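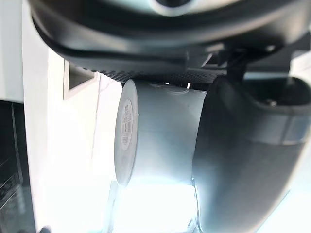

ラベルのついた白い円筒形のもの。奥は白い壁面の開口部。

台所の片づけについて話を聞くために、ミロスラヴァ・ミハイリュク(Miroslava Mykhailiuk)さんを訪ねました。ミハイリュクさんは「ドレラル(Drerar)」という小さな教室で、食器の洗い方と収納のしかたを教えています。生徒は引っ越したばかりの人や、初めて一人で暮らす人が多いそうです。私も日本語で記事を書き始めてまだ長くありませんが、ミハイリュクさんの日本語はとてもゆっくりで、丁寧で、聞きやすかったです。

最初に、よい台所とはどんな台所ですか、とたずねました。彼女は少し考えてから答えました。

「物が少ない台所、と言う人が多いです。私は、物の帰る場所が決まっている台所だと思います。皿が50枚あっても、場所が決まっていれば困りません。五枚しかなくても、毎回ちがう所に置けば、毎回さがします」

ミハイリュクさんは以前、「バスロウ(Buslow)」という食堂で働いていました。昼の時間には、最大で100人分の食器が洗い場にもどってきたといいます。そこで覚えたことが、今の教え方のもとになっています。

「食堂では、考える時間がありません。コップはコップ、皿は皿、フォークはフォーク。手が先に動きます。家ではその逆で、みんな考えすぎます。これは洗うか、あとにするか、水につけるか。考えているあいだに、流しがいっぱいになります」

では、どこから始めればいいのでしょうか。

「コップからです。コップは倒れやすいし、場所も取ります。先になくなると、流しの中がよく見えます。次は皿です。皿は必ず立てます。重ねておくと、下の皿の汚れが上の皿の裏につきますから、洗う面が二倍になってしまいます」

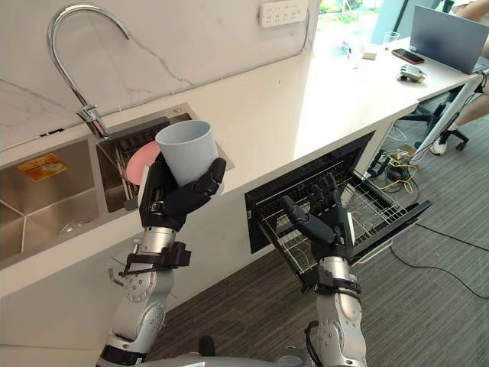
食器洗い機についても聞きました。私の国の家にはなかったので、今でも入れ方に自信がありません。ミハイリュクさんは、引き出し式のものが好きだと言います。腰を深く曲げなくても、上から入れられるからです。

「でも、引き出しは上から見えるので、みんな上に上にと積みたくなります。それはよくないです。水は下から来ることが多いですから、コップの口は下に向けてください。口を上にして入れると、汚れた水がたまって、もう一度洗うことになります。私も最初の年に、13個ぜんぶ反対に入れたことがあります。叱られませんでしたが、店長がとても静かでした」

彼女はそう言って、声を出して笑いました。

入れる前にどのくらい水で流すか、という質問は、教室でもよく出るそうです。答えは「食べ物のかたまりだけ取る」。ソースや油の薄い汚れは、機械にまかせます。ただし、米つぶと卵は別だと、彼女は二回くり返しました。かわくと硬くなって、なかなか落ちません。

流しが二つに分かれている場合の使い方も教えてもらいました。片方は洗うための場所、もう片方は待つための場所です。待つほうには、立てて置けるラックを入れると便利だといいます。

「両方を洗うために使うと、どちらも汚れた場所になります。一つはいつも空けてください。鍋を洗いたくなったとき、すぐ洗えます」

私が一番おもしろいと思ったのは、収納の話でした。棚の中の物は、使う順番に並べるのがよいと私は思っていました。しかしミハイリュクさんは、しまう順番も大事だと言います。食器洗い機から出して、一番近い棚にコップ、その次に皿。歩く距離が短ければ、疲れている夜でもしまうことができます。

「夜にしまうか、朝にしまうか、それは自由です。私は朝です。お湯がわくまでのあいだに、ちょうど終わります」

円い筒の形をした物は、横にして置くところがるので、立てるか、箱に入れるそうです。ラベルがある物は、ラベルを手前に向けます。中身を思い出すために、いちいち手に取らなくてすむからです。

教室の生徒で一番年上の方は69歳で、「ナーステッド(Nurstead)」という集合住宅から通っています。その方は、夫が亡くなるまで食器をしまったことがなかったそうです。今では、ほかの生徒に皿の立て方を教えています。

「私よりきびしい先生です」とミハイリュクさんは言います。「私が皿を斜めに入れたら、すぐ直されました」

十二月には、大きな鍋と耐熱皿だけをあつかう回を開く予定です。年末は料理の量が増えるので、毎年この時期に相談が多くなるといいます。鍋のふたをどこに置くかという問題だけで、前回は授業が半分終わってしまったとのことでした。

帰る前に、自分の台所で今も苦手なことはありますか、と聞きました。

「ふきんです。たたんでも、たたんでも、引き出しがしまりません」

(取材日 10/07/2021)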